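Istberg Furniture Paint by Brevix
Water-based, matte, one quart
Home > Paint & Finishes > Furniture Paint

If you have a tired dresser in the garage or a set of kitchen chairs that nobody wants to look at anymore, this is the can we'd reach for first. Istberg is a thick, creamy, water-based paint made for furniture, and it goes on beautifully! It levels out as it dries, so brush marks mostly settle down on their own (even with a cheap brush, though a good one is still nicer to hold for an afternoon).

The line comes in 53 colors. The grays are the ones we keep going back to, especially the bluish ones, which look soft and a little chalky in daylight and warm up a lot under a lamp. They're lovely next to natural wood. If your room has brown floors and you're stuck between white and gray for a table, try a pale blue-gray sample on the underside first and live with it for a while.

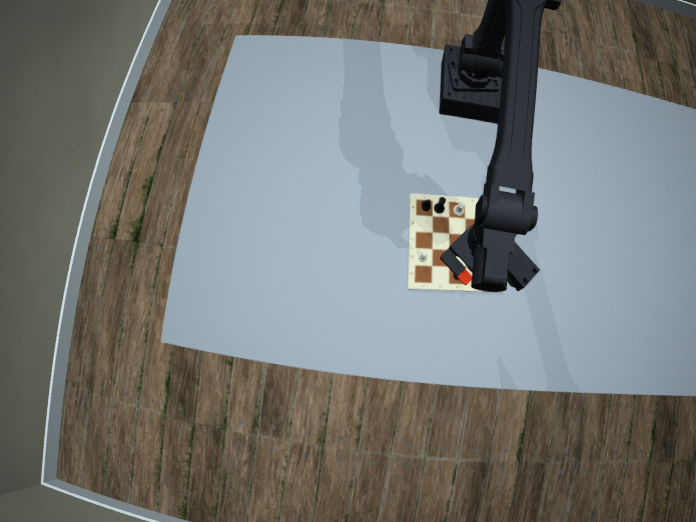
Small chessboard on a pale blue-gray tabletop, brown plank floor around it.

How it goes on

Stir it well, all the way to the bottom, because the pigment likes to sit there. Then thin first coats are the way to go. One quart covers 141 square feet in a single coat, which for us has meant two coats on a big dresser with enough left over for the nightstand. It's dry to the touch in around 30 minutes in a normal room, longer if it's humid or you're working in a basement.

Wait two hours between coats. Sand lightly with fine paper after the first one, wipe off the dust with a damp cloth, and the second coat will feel like a different paint. Full hardness takes seven days. You can put the furniture back in place before then, but go easy on it: no hot mugs, no heavy vases, and please don't stack the chairs.

Over old varnish or anything shiny, scuff it up first. Over bare pine or oak, use the Juntunen primer (same shelf, white can with a green lid), or the knots will come through sooner or later. We've skipped that step on pine and had to start over.
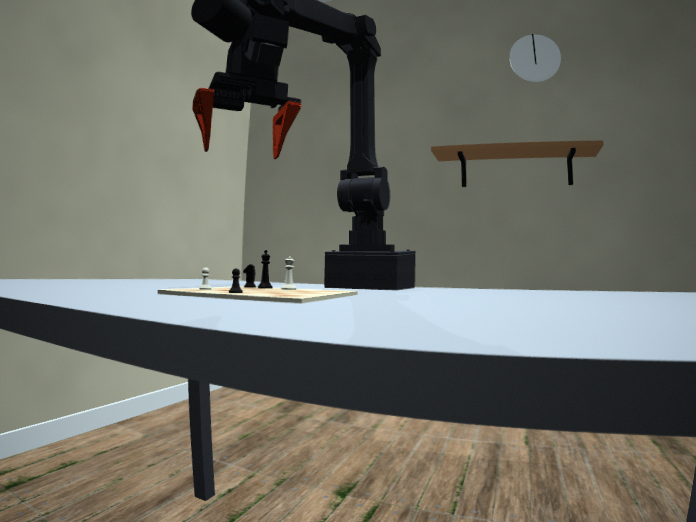 Black is the color people ask us about most, and Istberg's Deep Black is a great one, very flat, with no brown or purple showing at the edges. It can feel heavy on a large piece, so we love giving it one small, loud accent and leaving the rest alone. Look at how much work two bright red-orange fingers do against all that matte black! On a cabinet you could get the same lift from a pair of knobs in Ember, or from painting just the inside of a drawer. A sample pot is plenty for either, and it's a cheap way to find out how brave you are.

Keeping it clean

A soft cloth and a drop of dish soap in warm water will take care of most things. Skip the scrubby side of the sponge, since matte finishes get shiny spots where they've been rubbed hard. For tabletops and anything else that gets daily use, we'd add two coats of Bondale Clear Matte on top. It keeps the flat look and it shrugs off water rings much better than the paint does by itself. On pale colors, test it on a hidden spot, as it can warm the shade very slightly.

Details

Size: one quart, also in sample pots
Finish: matte
Base: water
Coverage: 141 square feet per quart, one coat
Recoat: two hours
Full cure: seven days
Cleanup: soap and warm water while the paint is wet
Use: indoor wood furniture, trim, primed metal
Storage: keep from freezing, lid on tight

Goes well with: Juntunen Primer, Bondale Clear Matte, two-inch angled brush, fine sanding pads

New colors are added every January. Color cards are free with any order, just tick the box in your cart.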